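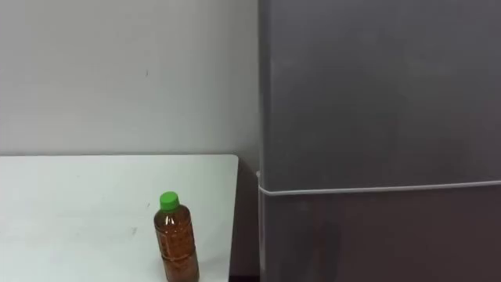 December, batch 3 of the Grevum rye starter. Fed at 7:30 a.m. with 86 g flour, same weight of water. The Semple flour drinks more than the Wudley did, so the paste was stiff and I left it that way. White tabletop next to the tall gray refrigerator is where I do the weighing now, and it needs a wipe before the next feed. Smell at noon: sour apple, faint. Doubled by 2 p.m.

Lorena Alarcón wants the next one kept at 30 C all day – will try it in the Sovness box.
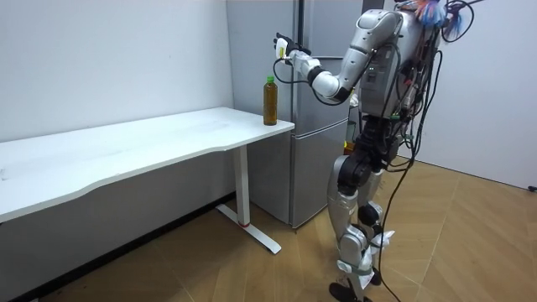 If that runs too fast, drop the seed by half and feed again at night. Jar plus lid plus starter came to 1041 g before discard. Still need to write the empty jar weight on the lid.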